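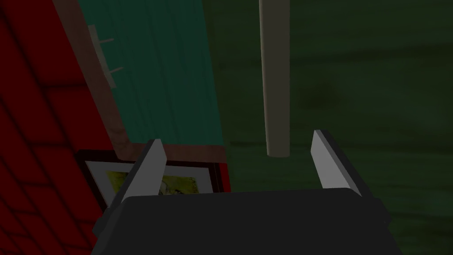
Wrist view from the Griswood sim, two-finger gripper open, one of the household rooms.

Home | Products | Rooms | Pricing | About | Contact

About us

We're Dinwood. Small company, 5 people, one long desk. We make Griswood, a simulation kit for teams who want to try out a gripper arm in a house before they put one in a real house.

Started in September, in the back of Mattes Sauerland's old print shop. Mattes had been writing control code for packing lines and was sick of waiting for arm time. So he built a kitchen on his laptop. Then a hallway. Then people started asking for copies.

What you get

Griswood comes with 46 rooms, furnished. Colored walls, wood trim, picture frames, wall hooks, the clutter that gets in the way of an arm. 357 objects in the library right now, more every release. Change the wall colors, turn the lights down, tilt the camera. Dim rooms are in there on purpose, lots of customers only ever test in bright ones and then wonder.

Camera views: overhead, shoulder, and wrist. Wrist is the one most people buy it for. You see your own fingers and whatever is past them, and not much else, same as your software will.

Two add-ons:

Rothe - gripper pack. Parallel fingers, pad width and opening are both adjustable. Bring your own model if you have one, we'll help with the import (first one is free).

Orholm - hosted runs. Send us the job in the evening, get logs and video back in the morning. Good if your machines are slow. Ours were.

Who uses it

Mostly university labs and small robot shops. Couple of high schools too, they get it at cost. Around 301 licenses out so far. We answer all support mail ourselves, usualy same day. Mattes does the hard ones.

What it won't do

No cloth yet. No liquids. Doors and drawers yes, but stiff hinges need tuning by hand, see the manual. If you need soft stuff now, ask before you buy, we'd rather tell you no than do a refund.

Want to try it?

Trial is free and has three rooms in it, no card needed. Use the contact form and tell us what arm you have and what your trying to pick up. Short is fine.

Page updated 4/22/18

Share | 5 comments

Contact | Terms | Copyright Dinwood | Back to top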